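Maillard Knitwear Care - Part-time garment sorter and folder

Location: Maillard workroom, ground floor
Hours: part-time, mornings
Reports to: Ginette Pons, workroom lead
Apply by: Mon 23 June

Maillard cleans, mends and stores knitwear for private customers and for three small secondhand shops. Sweaters come in at the end of the cold season, spend the summer in our storage room and go back out in the fall. We are looking for one person to join the folding table through the end of January.

What the job involves

You will check in sweaters, cardigans and scarves, remove lint, write up any damage and fold each piece for the shelf. A full rack holds 85 garments, and we expect a trained folder to finish a rack in one morning. New hires work at a slower pace for the first few weeks.

Most of what we handle is heavy patterned knitwear. These pieces need to be folded flat, with the neckline at the top and the sleeves tucked in behind, and without a crease across the collar. Dark knits show every bit of fluff, so they get a second pass with the brush before they are put away.

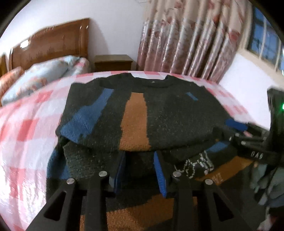 Dark patterned sweater, partly folded, with lint still on the knit.

We do not use hangers for knits. Everything is stored folded, in cotton bags, with a card that gives the customer number and the condition of the garment. Loose stitching, pulled threads and worn cuffs go on the card and the piece goes to Armelle Hervieu at the mending desk.

What we are looking for

- Care with other people's clothes
- Clear handwriting
- Able to stand for most of a shift and lift bags of laundry
- Comfortable working around wool and dust
- Experience in a laundry, clothing store or costume department is useful but not required

What we offer

Paid training with Ginette, a staff discount on cleaning and repairs, and a fixed schedule given out a month ahead. There is no weekend work. Extra hours are sometimes available in the fall - these are optional.

How to apply

Send a short letter and a list of past jobs to Gilles Gilbert at the Maillard front office, or drop them off at the counter. Please write "Folding table, job 71" at the top. Applicants we want to meet will be asked in for a one-hour paid trial at the table. Bring reading glasses if you use them, and leave rings and bracelets at home - they catch on the knit.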